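3.2 Placement of drinks during table clearing

In the second part of the study we looked at how bottled drinks are treated when a shared table is cleared. The material comes from the break room of the Skernberg site, where 289 clearing episodes were coded following the scheme of Reuter. Plastic bottles were the most frequent item, and they were also the item on which the coders disagreed most often. The difficulty lies in the contents: a bottle which still holds liquid may be rubbish, or it may be somebody's drink for the afternoon. We therefore coded the colour of the liquid and the presence of a cap separately — the label was not used, as it is often hidden by the grasp. A bottle was coded as "lifted" from the moment its base left the surface, and as "remaining" if it stood upright on the tabletop (Figure 4).
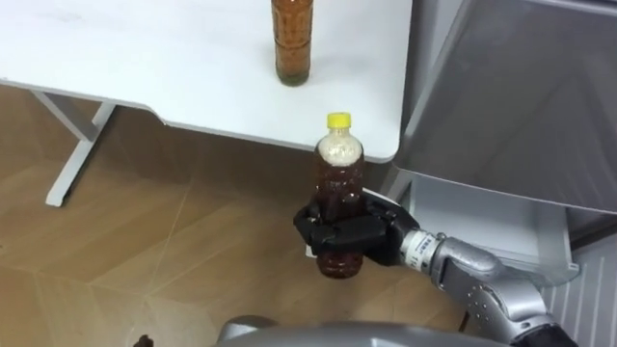
Figure 4. One bottle lifted, with yellow screw cap and dark reddish-brown liquid; one remaining on the white tabletop.

Episodes with both codes were kept in the analysis.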